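Building a hand-held gripper in a Munham shed

Marjan Naseri builds things in the shared workshop at Pladport Lane, Munham, where she has had a bench for four years. Her project for most of this year has been a hand-held gripper with a camera on it, the kind you carry around and squeeze to pick things up, so that the recordings can later be used to train an arm. She calls it the Planolar. We spoke at her bench on 17 September 2024, with her workshop partner Vilgot Blomqvist sanding something nearby and joining in when he felt like it.

She trained as a draughtsperson and came to robotics through a broken sewing machine. "I fixed the feed mechanism and then I wanted to make one," she says. "A mechanism, I mean. I had no interest in robots as such."

The first version had one moving jaw. It was simple to print, but everything she picked up got pushed sideways before it was held. The second had two moving jaws on a shared rack, and she has stayed with that layout.

"Both sides have to come in at the same speed," she says. "If one lags, you feel it in your wrist, and you start correcting for it without noticing. Then your recordings are full of you correcting."

The parts have cost her $400 so far, not counting filament. The most expensive mistake was a batch of bearings in the wrong size. Blomqvist still has them in a jar and offers them to visitors.

Blomqvist did the trigger. He used to repair bicycles and the first one was a brake lever with the end sawn off. "It worked, but your hand was finished after 60 grabs," he says. "You want something you can squeeze all afternoon." The current trigger has a longer throw and a lighter spring. He would like to make it lighter again. Naseri would like him to leave it alone.

I asked what she practises on. She started with wooden blocks and moved to laundry in autumn, and she says she should have done it the other way around.

"Blocks taught me nothing. Anything will pick up a block. Cloth lies flat and you have to decide where to pinch it, and if you go too deep you get the layer underneath as well."

She keeps a log in a school exercise book, one line for each attempt. There were 1244 lines in it when I visited. She had kept 1144 of the recordings and thrown out the rest, mostly for bad light or for stopping halfway to answer someone.

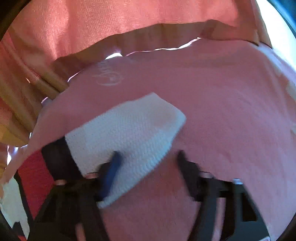 "Knits are the ones I go back to," she says. "A ribbed knit gives you an edge to aim for, but it stretches, so what you grab and what you lift aren't the same shape. And if it's lying on more fabric, you've got to come in shallow. I do those slowly."

She doesn't have an arm of her own yet. A friend in town, Kazemi, has a small one on a desk and has said she can use it in October. The mount will need an adapter plate, and she has drawn one but not cut it.

"The colour of the printed parts will change too," Blomqvist says from the other bench. "We're nearly out of black."

Naseri says the colour is the last thing on her list. Before October she wants to re-cut the rack, label the leads and copy the exercise book into a spreadsheet. She had got as far as page three.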